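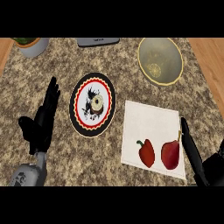 So I finally finished my year of learning to bake sourdough, and I have opinions!

I started last December with a starter my neighbor gave me in a jam jar. I named it Marti and fed it every morning before coffee, which my husband thought was very funny because I never once managed to feed myself before coffee. For the first 3 weeks everything I made could have propped a door open. My daughter took one slice to school and brought it home again.

What got me through was an evening class in Adwood, taught by Ulla Nurmi, who grew up on rye and has no patience for fancy flour. She had us bake the same plain loaf 12 times before we were allowed to put so much as a seed in it. I grumbled the whole way through (sorry, Ulla) but by the end I could tell with my hands when the dough had gone far enough - and I had stopped setting a timer for it.

A few things I do differently now. I use less starter than the books say and let the dough sit overnight in the fridge. I bake it darker than I used to, a good deep brown, and I try very hard to leave it alone until it's cool. I fail at that last one most weekends.

I also gave up on the expensive banneton and went back to a mixing bowl with a floured dish towel in it. The towel is ruined, but it was an ugly towel.

Next up is the Totau bread, the sweet one with cardamom my aunt used to make. She never wrote down the amounts, so I'm working from memory and one very greasy index card. If it comes out right I'll post the recipe!

Posted June 5, 2018
Print | E-mail
Shares: 64 | Comments: 3

Denise says:
The dish towel trick works for me too. Rice flour is the way to go, it hardly sticks.

bakingbob says:
How long in the fridge? Mine goes sour after one night.

Carol P. says:
Please post the cardamom one!!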